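4. Planning the equipment budget

We turn now to the part of the project that gave us the most trouble, and it had very little to do with programming. When the Stemthorpe kitchen study was first costed, the equipment list was drawn up in the way such lists usually are: the arms at the top, the grippers beneath them, and then a single line marked "sundries" into which everything else was cheerfully tipped. By April that line had been overspent twice, and we thought it might be kind to other small groups to set out how we went about planning the second round.

Our first suggestion is to begin with the tableware. It sounds a trifling matter beside the price of an arm, but bowls, cups and plates decide how wide a gripper must open, how firmly it may press and how often its fingers will want replacing. A plastic bowl with a rolled rim and a shallow steel plate ask for rather different things, and a household will happily keep the two side by side.
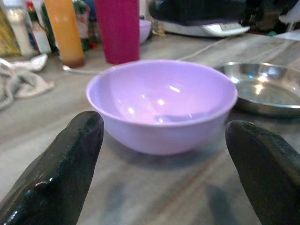

For the fingers themselves we asked for quotations from two suppliers, Hoarau and Hamier. Hoarau's came in at 102 pounds a pair and Hamier's were a little dearer, though they included delivery, and we had forgotten to allow for delivery altogether the first time. We settled on Hoarau and ordered 10 pairs, which felt terribly extravagant on the day and has felt quite sensible ever since.

The second matter is furniture and floor space. Two arms need two reaches, and it is well worth drawing the tables on paper, with the arms' reach marked over them, before anybody signs an order. Figure 2 gives the arrangement we planned around, with one work surface to the left and a white table to the right.

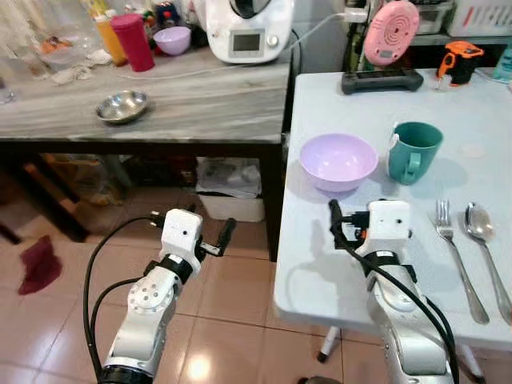
Figure 2. Both arms reaching toward the work surfaces, with tableware set out. Photograph: Stemthorpe kitchen study

The folding table was by far the cheapest thing we bought, and we would buy it again tomorrow. Cabling is another story. We had priced it by the metre, straight from socket to arm, and left no slack for the loops that a moving joint requires - a mistake that is easily made at a desk. Our revised sum for cables, mounts and spare connectors was 1634 pounds, and we would urge readers to give these things a line of their own. 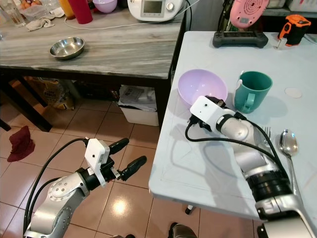

Photograph by the authors, Stemthorpe

We should also say a word about timing. Our colleagues at the Clalley site ordered everything at once and then had to store it, while we ordered in stages and paid for delivery several times over. Neither way is perfect, and on balance we prefer ours, as it let us change our minds about the grippers after trying a borrowed pair. The staged orders are taken up again in the next section, together with the maintenance costs for the first year.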